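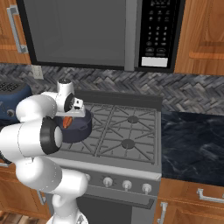 Re: Range hood quote, is this nuts??

mesa_dad
Got a quote Wednesday from Dasberg. 1,585 to swap the hood and run duct out the side wall. Ranch house, gas stove, old one just blows the grease back at me. Too much?

tilly_k
Depends on the wall. Brick? Then no, thats fair. Siding, I'd get another quote.

mesa_dad
Siding. 94 inches from stove to outside.

oldpipes
Way high. Bought a Mesetti and did mine over a weekend, 115 in duct and tape. Cut one hole. Done.

tilly_k
@oldpipes and if he hits a wire? Not everybody should be cutting holes in walls.

oldpipes
So look first. Its a hole. 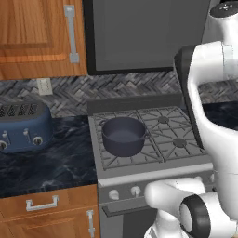

Grease is my whole problem too, been scrubbing since June. Before you pay anyone check where your tile stops. With herringbone running right up to the unit above the stove, like on that wall, a shorter hood leaves a bare strip and good luck matching those little gray tiles. Ask me how I know. Went with Nouri, hood was shorter, ended up redoing the lot. 3,272 all in.
- Guðlaug Hauksdóttir

mesa_dad
Ouch. Hadn't thought of the tile at all. Mine's plain white so maybe ok

oldpipes
Or just buy the same hieght hood. Easy.

tilly_k
Same height doesn't fix his duct. Get the second quote, ask if the wall cap is included. Mine wasnt.

mesa_dad
Calling Jotadmont tomorrow. Will post what they say

Related threads
Hood rattles on high only
Best way to get grease off cabinet doors
Duct through siding, which cap?
Gas stove clicking after cleaning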